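Skerkel Tabletop Station - open day at Wultville

Category: Arm stations / Simulated workcells
Listing updated Jul 2, 2025

The Skerkel Tabletop Station is a simulated workcell for one arm, one table and as much clutter as you care to throw at it. We have carried it in the catalog for a while, but the open day at Stusitz's Wultville office was our first chance to watch people who don't work with robots spend time with it. It was a great afternoon, and we learned enough from it to rewrite this page.

What visitors came to see

The session ran on the big screen in the front room, with the wrist view on a second monitor beside it. Most people went for the wrist view first and stayed there! Up close you notice how little room there is when one finger is inside a cup and the other is outside, with the wall of the cup in between. The cup is plain white with no handle, so there is nothing to hook onto - the rim is what you work with. 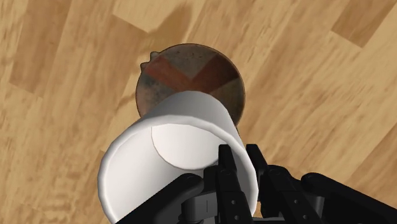 What's in the scene

Kalogeropoulos, the object set that ships with the station, mixes kitchen things with things you would never find in a kitchen. A red apple, a pencil-thin stick, a white cup and pale dishes share the table with a brown skull. The skull was the hit of the day with younger visitors (we got asked for its name more than once). Objects can be spread wide or bunched up, and the layout can be saved and brought back with one key.

The wide view is the one to put on a projector. It takes in the table, the tiled walls and the chair at the back, so people standing at the far end of a room can follow which object the arm is working at. 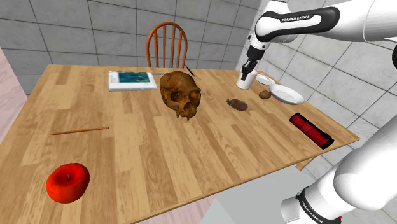

Wide view: gripper at the white cup, skull near the middle of the table.

Trying it yourself

Visitors each got a turn of some 30 minutes at the desk, working in pairs. One drives, the other reads out what the wrist view shows, and then they swap. It gets loud, in a good way. The arm in this scene carries FRANKA EMIKA lettering, and several people who knew it from their own labs sat down and went straight to the cup.

Details

Views: 2 (wide and wrist)
Objects in the full set: 176
Saved layouts: up to 3000
Included: scene files, Kalogeropoulos object set, desk guide

Next open day

Wultville will run another in September, in the same room, with longer turns at the desk. Bring a colleague if you can - the station is much more fun with two. Sign-up goes through the Stusitz events page, and the desk guide can be read there beforehand.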